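Chapter 7
Shopping for a Practice World

What you'll need: the task sheet you wrote for Chapter 6, a computer with a decent graphics card, and an afternoon you don't mind losing.

The first simulator I ever paid for came with a gorgeous kitchen. Copper pots, fruit in a bowl, sunlight on the counter, the works! I showed it to my colleague Cecilia Frimpong, and she asked me to have the arm pick up a lemon. The fingers went through the lemon and then through the counter. I had bought a very expensive picture of a kitchen.

So let's talk about shopping. By now you know what a pick-and-place task is made of and you've written one down in plain steps. In this chapter you'll choose the place where your arm is going to practice it, and I'm going to walk you through one product from download to verdict so you can see how I go about it. The product is Clorkurlow, a tabletop manipulation package sold by a small firm called Dradel. My class used it from February until the end of the term. You don't have to use it yourself. The questions work on anything you might be offered (and you'll be offered plenty).

7.1 What's in the package

Clorkurlow comes as a base program plus scene packs. The base gives you an arm with a two-finger gripper, the physics, a recorder and a simple scripting window. We paid 273 dollars for a classroom seat, which runs for a year and can be moved from one computer to another if you ask nicely. The household pack adds 66 objects, mostly groceries, dishes and toys, and a handful of rooms to put them in.

I like the household pack a lot, and I'll tell you why before I start complaining. A lot of practice worlds hand you a gray table with a red cube on it. You can learn a great deal from a red cube! But then you move to something with printing on its sides, sitting among other stuff, on a patterned cloth, and whatever your vision system picked up from the cube isn't much help. Dradel has gone the other way and made things busy. Stripes, food, packaging, toys where you wouldn't expect toys. My students complained that it looked like moving day. I thought that was fine.

You can save stills at any point in a run from whichever camera you've switched on. Get in the habit of doing it while the gripper has hold of something, with at least one view close in and one from farther back. The close one is for looking at the fingers and the object. The far one is for the arm and whatever else is near enough to get bumped. 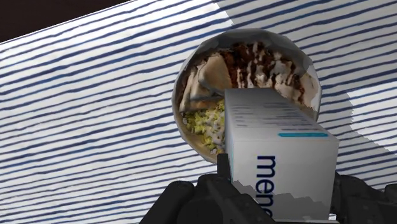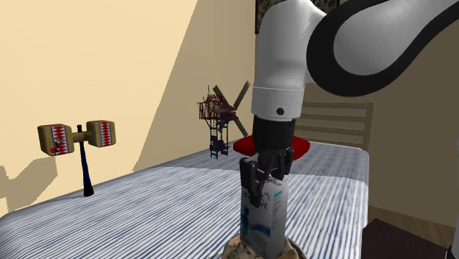 Figures 7.1 and 7.2. Rendered stills from the Clorkurlow household pack: a white box held in the black gripper, with striped cloth underneath.

Take a minute with Figure 7.1 before you read on. The fingers are on either side of the box, and from this close you can judge whether they meet the cardboard or sink into it. But the box is also standing in front of a good part of the bowl, so if your program has to find that bowl by sight, it'll be working with what's left over. Now look at the shading on the cloth toward the right, and at the lower part of the box. See the stair-steps where light meets dark? Those come from shadows being drawn at low resolution. Will it matter to you? If you're training with camera images, maybe. If you're only checking whether your arm can reach, not one bit.

Figure 7.2 is the one I'd open first for planning. You get the wrist, the fingers and the box, plus the neighbors: a toy hammer on the left, a little windmill farther back, and a flat red thing behind the gripper housing. Imagine your script swings the arm wide to the left. What does it meet? I ask my class that one every year and somebody always says "the wall," which I'll accept as long as they mention the hammer too.

7.2 How I test before I trust

Joon-young Na, who ran our lab sessions, likes to begin with the dullest test there is. Close the gripper on an object, lift it a hand's width, hold it, put it down. Run it again and again with the starting position nudged a little every time. We did 200 lifts with a box and kept a tally of slips, and then we changed the friction setting and did them all over. If the tally doesn't budge when you make everything slippery, be suspicious.

Clorkurlow did well on boxes. It was shakier on thin, flat things, which tended to chatter against the table when the fingers came down, and we never found a setting that cured it. Dradel's help desk was friendly and quick and sent us a workaround that slowed everything to a crawl.

After that comes the long haul. We left it going overnight and had more than 1000 recorded runs by breakfast, every file readable. I was pleased about that! A rival package from Goicoechea had stopped recording on us sometime after midnight the term before, without so much as a warning box.

7.3 Before you go on

Get out your Chapter 6 task sheet and write answers to these in the margin. You'll want them for the lab in 7.4.

Which objects on your sheet can you find in the pack you're looking at, and which would you have to build?

At the moment of the grasp, what will the gripper or the held object be hiding from your camera?

What else is within the arm's reach, and would you be upset if it got knocked over?

Which single setting could you change to find out whether the physics is doing any work?

Keep the sheet handy. In the next section we'll install the trial version and do Joon-young's lift test together, starting with the box.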